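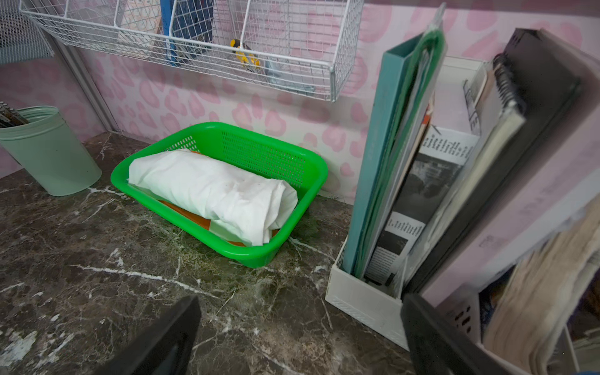 About Meldale

Meldale is a household and office organization school with teaching rooms in Pammont and Sorgate. It was founded by Perihan Kırmızıgül, who began with a single evening class of 18 students and continues to direct the program. More than 3,000 people have since completed a course with us.

Our teaching is practical. Students work at a desk or counter with ordinary things: folders, notebooks, pens, baskets, a wall rack, soft items that need folding and a place to go. They learn to sort by use, to keep papers upright where they can be read at a glance, and to give cloth goods a basket of their own – preferably one with perforated sides, so that the contents can be checked without unpacking.

The foundation course runs for four weeks and is offered each spring and again in November. Employers may also arrange on-site instruction through our Gündoğdu office.
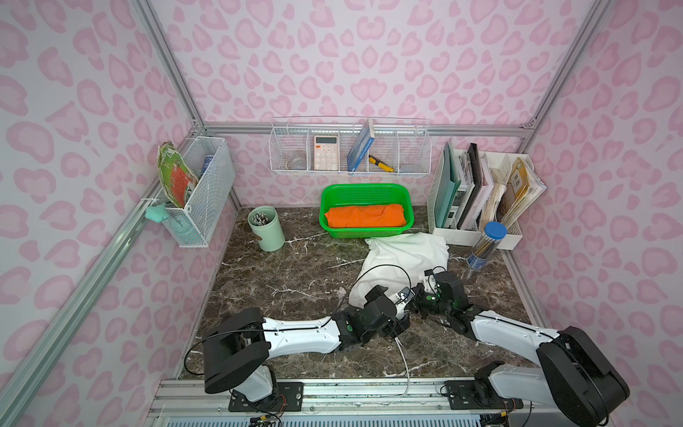

Gündoğdu wrote to us after the foundation course that the pens had been the easy part, and that deciding which papers to keep took up most of the month. The course now gives its second week entirely to paper.

Enrollment inquiries are received at the Pammont office. Class size is limited to 26.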